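Faltden Play Library, Cludotthorpe
Progress report to the Ahuja Fund, second period (to the end of August)

Thank you again for backing us. We finish this period with more families through the door than we had dared to put in the application, and a sorting system that has finally stopped falling over. Most of this report is about the sorting, as that is where your money went this time (the shelving gets its turn in the next one).

Borrowing

We now have 41 member households, up from 22 at the end of the first period. Sand and water play is by far the most popular category and goes out faster than we can get it back on the shelf. Parents tell us the scoops and pouring cups are what the children go to first, even when there is a much grander toy in the same bag. We're delighted by this, because they are also the cheapest things we own to replace!

Sorting the returns

In the first period everything that came back went into one pile and was dealt with whenever somebody had an hour. Bits of kits went missing for weeks. We now tip each mixed return into a deep grey bin on the table and work from there, putting scoops and diggers back with the sand kits, cups with the pouring kits, and small packets and bottles to one side until the label has been read. Clear plastic gets a second look before anything is thrown out, as a kit bag and a bit of old wrapping are very easy to muddle.

The bin floor is already scuffed from all the tipping, but it does the job well. The high sides keep everything in one place and the plain grey makes bright pieces easy to find.
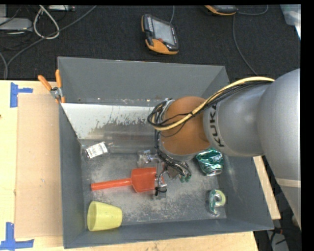
What we changed along the way

Our first plan had returns sorted by age group. It sounded sensible on paper and was hopeless in practice, as a cup suits a baby and a six-year-old equally well. We switched to sorting by kind of play, and the backlog went down from 39 bags to 5. The remaining bags are all jigsaws and games with pieces to check, so they will take a little longer.

We also gave up on the colour stickers. They came off in the wash and ended up in the plughole. Kit names are now written on a card that lives in the bag, and the Jiker lending list holds the contents of each kit so that whoever is at the table can look it up.

Spending

We are within budget for the period. The line for replacement pieces is slightly underspent, thanks to all the things that came to light when the old pile was cleared. With your agreement we'd like to move what is left over to the shelving line, and we have put the figures on the attached sheet.

Next period

Shelving comes first, with the lowest shelf kept for sand and water kits so that children can choose their own. After that we want to clear the jigsaws and try an early evening opening until 7pm, which several working parents have asked for. We would also love to show you the place, and any afternoon session would be a good time to see it busy.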